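Equipment requests – FAQ for the outdoor rover program

Who can ask for new kit?
Anyone on the program. Send it to Etelka Szénási, she keeps the list. One request per item please, no bundles.

What's the deadline?
16 Jun 2018. Anything after that waits for the October round. No exceptions, we tried that last year.

How much is there?
3077 dollars for the round, everything included – shipping, adapters, the lot. Spare drive motors come out of it first, 949 for the set. Rest is open.

Do I need a quote?
Over 230, yes. Under that, a link and the price will do. Prulberg quotes expire fast so check teh date before you send.

Can we budget for a second rover?
Not this round. Ask Vilmos Kiss about the shared one.

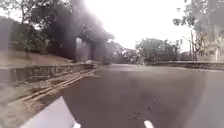 Field Robotics Group – Road Trials Team

What should I plan for on road routes?
Wet asphalt, mostly. Also drain channels along the edge, with dirt and leaves in them, like the one on the left by the parapet. A wheel in there is a bent axle, so put edge sensing ahead of nicer wheels in your request. Glare too – a white sky like this one eats the far end of the road. Lens hoods are cheap. Ask for them.

Is waterproofing a separate line?
Yes. Connectors, seals and covers go under "weather", not under "repairs". Barnabás sorts them wrong otherwise.

Rent or buy?
Rent if you need it for 2 trials or fewer. Brindano does weekly rates, Lilla Somogyi has the login. Buy if it gets bolted on.

What about batteries?
Own budget, own form. Don't send them here.

My request got turned down, now what?
Resubmit in October, same form, tick "carried over". You dont need a new quote unless the price changed.

Who signs off?
Oldřich Koubek. Allow a week, more if he's out on trials.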